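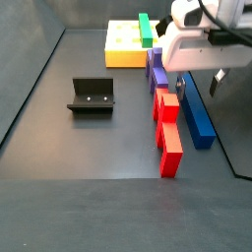
Yellow base with the green block across the top and the purple piece in front of the right corner.

Topic: Secondhand block set with no instruction sheet — where does the green one go?
Board: Wooden Toys and Puzzles > Sets and Parts

tallowfield wrote:
I bought this set at a church sale in July. It came in a bread bag with no box and no sheet. The seller thought it was a Judska set but wasn't sure, and I can't find a name on any of the pieces.

What I know so far. The yellow base has a white top with a grid of small squares on it. The long green block will sit across the top, front to back. I put it toward the right because it looked good there, and I have no better reason than that. The purple one is the stepped one made of cubes, and I don't know if it belongs on the base, beside the base, or in some other set entirely. There is a blue bar too.

My questions:
Is there a correct arrangement, or is it an open building set?
Does anyone have the sheet, or a scan of it?
Is it worth touching up the paint? There are worn edges on a few of the pieces and my daughter is three, so she will chew on whatever I use.

Re: Secondhand block set with no instruction sheet
dovetail_dan wrote:
Open building set. A lot of the smaller makers sold a base and a handful of long and stepped pieces, and the sheet was a few drawings you could copy if you felt like it. I wouldn't spend much time looking for it.

On the paint, leave it alone. Wipe it with a damp cloth, dry it right away and let her have it.

Re: Secondhand block set with no instruction sheet
marlpit wrote:
I don't agree that it's open. A grid on the top of a base is there to tell you where things go. If you were supposed to put the pieces anywhere, the top would be plain. I had the Pradero set as a kid and the base had marks on it, and every card in the box showed you which marks to cover. You covered the marks, and if you had a piece left over you had done it wrong.

To the original poster: how many cards' worth of pieces do you think you have? The Pradero came with 12 cards and 34 pieces. If you have only a few pieces, you have part of a set.

Re: Secondhand block set with no instruction sheet
tallowfield wrote:
I have a lot fewer than 34. So either it's a small set or most of it is in somebody else's bread bag.

I tried covering the squares the way marlpit says. It works for some of them, but I can't get a neat result with the purple piece because of the steps.

Re: Secondhand block set with no instruction sheet
dovetail_dan wrote:
The steps are for making stairs. Kids like stairs. Put the purple one at the side of the base and a small figure can walk up it. My two did this for a whole winter with a different set.

marlpit, your Pradero is a puzzle. This looks like a building toy to me. Those are different things and they were sold on different shelves.

Re: Secondhand block set with no instruction sheet
marlpit wrote:
Plenty of sets were both. Look at the length of the green one. It is close to the depth of the base. Somebody measured that.

Re: Secondhand block set with no instruction sheet
quillback wrote:
Close, but is it the same? In the photo at the top it looks to me like the near end sticks out a little past where you would want it. If the block was made to fit the base front to back, it should be possible to line it up at both ends. Could you slide it back and see where the front end lands? A ruler would settle it faster than arguing.

I also think you should set the purple one aside while you check. Do one piece at a time.

Re: Secondhand block set with no instruction sheet
tallowfield wrote:
Second photo, with the green block stopping just short of the front edge. Four squares of the grid make two rows, two at the back and two at the front, and some of them are partly hidden from this side.
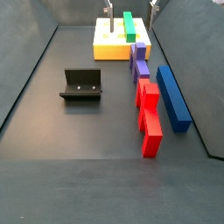

Re: Secondhand block set with no instruction sheet
quillback wrote:
Thanks, that helps. It stays inside the front edge there, and the back end is near the back edge of the base. So it fits, or near enough that I would call it a matching pair. I'm leaning toward marlpit's side now. I still want the ruler measurement.

Re: Secondhand block set with no instruction sheet
dovetail_dan wrote:
A block that fits on top of a base is still just a block that fits on top of a base. You need it to fit or the kids can't build a roof. I don't see that it proves anything about cards.

Nice colors though. Green on white over that yellow is a good combination, and the purple holds up next to it.

Re: Secondhand block set with no instruction sheet
hensandchicks wrote:
I can add something on the maker. I have the Judska catalog that my aunt kept, and the bases in it are all natural wood with a clear finish. I don't see a yellow one on any page. That doesn't rule it out, because the catalog covers only part of what they made, but I would not list it as Judska if you ever resell.

You might try Ylva Westerberg. She runs the toy repair bench at the Vistolstead craft hall and she has boxes of loose sheets and cards from sets people gave up on. She answered me in 2 days when I wrote to her about a Sorrentino marble run. Send her the measurements of the base and of the longest piece. She doesn't need the color because so many sets were repainted.

Re: Secondhand block set with no instruction sheet
tallowfield wrote:
I'll write to her tonight. I did the ruler thing after dinner as well. The green block is a hair shorter than the base is deep. The blue bar is not the same length as the green one, so I don't think they are a pair.

Re: Secondhand block set with no instruction sheet
marlpit wrote:
Shorter makes sense. You want a little play or it will catch when the wood swells. My Pradero pieces stuck every August.

Re: Secondhand block set with no instruction sheet
dovetail_dan wrote:
On that we agree.

Re: Secondhand block set with no instruction sheet
sixpenny_nail wrote:
Going back to the paint question, I would not say leave it alone across the board. If the paint is only worn smooth at the corners, fine. If it is flaking, I'd keep the set away from a three-year-old until you know what it is. With a secondhand set of unknown age you can't tell by looking. There are labs that will test a chip, and your county health department may be able to point you to one.

If it does need redoing, sand it outdoors with a mask on only after you know it isn't lead. Then use a finish that is sold for children's toys and give it the full cure time printed on the can. People skip the cure time and then wonder why the blocks stick together.

Re: Secondhand block set with no instruction sheet
dovetail_dan wrote:
Fair point about the age. I was thinking of it as a newer set. I take back the part about letting her have it.

Re: Secondhand block set with no instruction sheet
tallowfield wrote:
No flaking that I can find, just the worn edges, but I've moved the set to the high shelf for now and she has her old blocks back. I'll call the county in the morning and ask about a test.

I wrote to Ylva with the measurements. If she has a card that matches I'll post a scan of it in this thread.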